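Mindska opens up its kitchen simulator for two-armed robots

Posted 13 Oct 2024 by Saqib Orakzai

I've been waiting for this one! Mindska, the small outfit from Pratport, has finally put its kitchen simulator on general sale, and I got to play with it for a couple of evenings before the doors opened. It's called Satti, and it lets you try out a two-armed robot at a kitchen counter without owning a robot (or, in my case, a kitchen big enough to put one in).

You get 40 ready-made counter setups in the box, plus a simple editor for shuffling the food and dishes around. You pick a task, load your own control software or the basic one they supply, and watch the arms have a go. I'm no programmer and I still had something moving in 17 minutes – most of that was the download.

What I liked best is how ordinary the stuff on the counter is. My favorite setup has a marble top with a pear on a brown cutting board, next to something long and dark that looks like a banana well past its best, and a black wire basket standing farther back. The robot's right hand hangs close to the board while the left one is over by a cardboard box. I reloaded it far too many times. 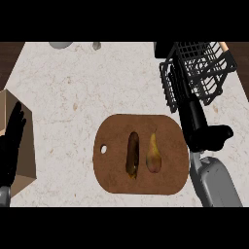
Price and where to get it

A single license is $2,000 a year, and schools pay half that. Nultport is handling the orders, and they told me the first update should land before the end of October – with drawers, I'm hoping.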